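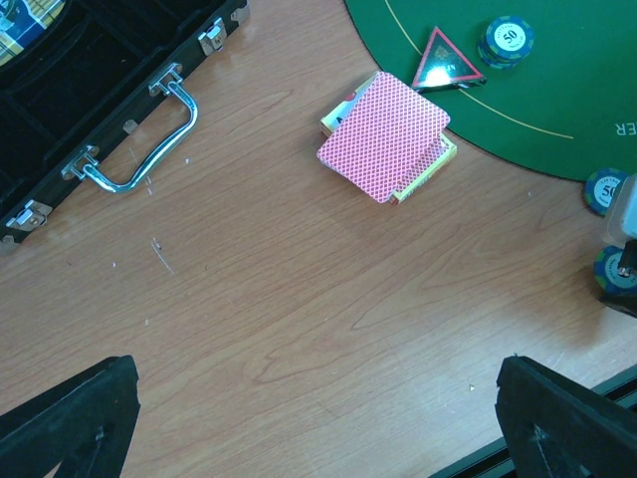 4.2 Verletzung als Erklärung für Formverlust

In der Berichterstattung über Fußballprofis, die nach einem Vereinswechsel hinter den Erwartungen bleiben, gehört die Verletzung zu den am häufigsten genannten Gründen. Dass sie eine Rolle spielt, bestreiten wir nicht. Zweifelhaft ist, ob die vorliegenden Daten den behaupteten Umfang des Effekts tragen. Tazi und Durrani setzen voraus, dass sich Ausfallzeit, Alter und Einsatzposition sauber trennen lassen, wie Chips in den Fächern eines schwarzen, mit Schaumstoff ausgelegten Pokerkoffers. Unsere Durchsicht ihrer Kodierung spricht dagegen: Ein Außenverteidiger, der nach einer Muskelverletzung im Mittelfeld eingesetzt wird, erscheint dort in zwei Kategorien, ohne dass die Doppelzählung korrigiert würde.

Die Stichprobe aus dem Register Orance umfasst 800 Spielerjahre. Davon entfallen 70 Prozent auf Vereine, die ihre Ausfälle selbst melden. Eine Prüfung durch Dritte findet nicht statt, und was als Verletzung gilt, entscheidet der jeweilige Mannschaftsarzt. Vörös hält diese Unschärfe für vernachlässigbar, liefert dafür aber kein Argument, das über den Verweis auf die Größe der Stichprobe hinausginge. Ein systematischer Meldefehler wird durch mehr Fälle nicht kleiner.

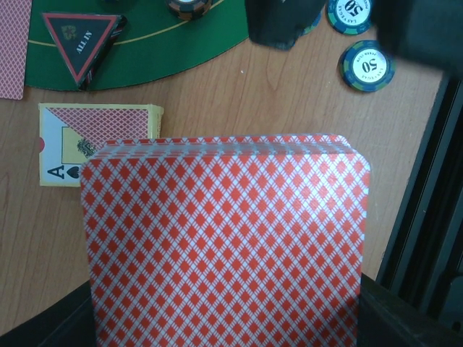
Foto: Wai-kit Mak

Hinzu kommt die Wahl des Vergleichszeitraums. Wer die letzten 8 Spiele vor dem Wechsel als Ausgangswert nimmt, misst häufig eine Hochphase, denn verpflichtet wird, wer gerade auffällt. Ein Rückgang danach wäre auch bei völlig gesunden Spielern zu erwarten. Cormier hat auf diese Regression zur Mitte hingewiesen - in den späteren Modellen taucht sie trotzdem nicht auf. 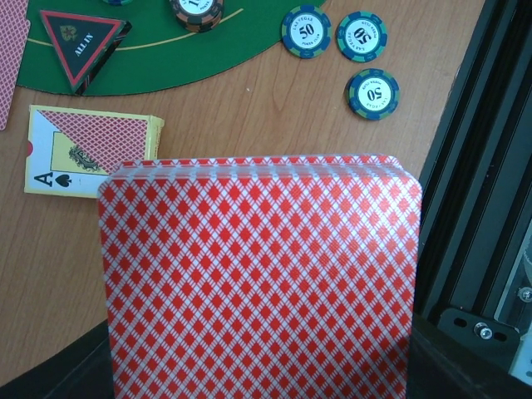 Abb. 3: Kartenstapel mit rot-weißem Rautenmuster, daneben eine gelbe Kartenschachtel.

Wir haben das Modell deshalb mit einem Ausgangswert über die gesamte Vorsaison neu geschätzt. Der Koeffizient für Verletzungstage behält sein Vorzeichen, verliert aber deutlich an Größe, und das Konfidenzintervall schließt die Null ein. Ob ein kleinerer Effekt bestehen bleibt, können wir mit diesem Material nicht entscheiden. Für die Aussage, wiederkehrende Verletzungen seien der Hauptgrund schwacher erster Spielzeiten, reicht es jedenfalls nicht. Die Trainingsbelastung, die in Orance gar nicht erfasst ist, behandeln wir in Abschnitt 4.3.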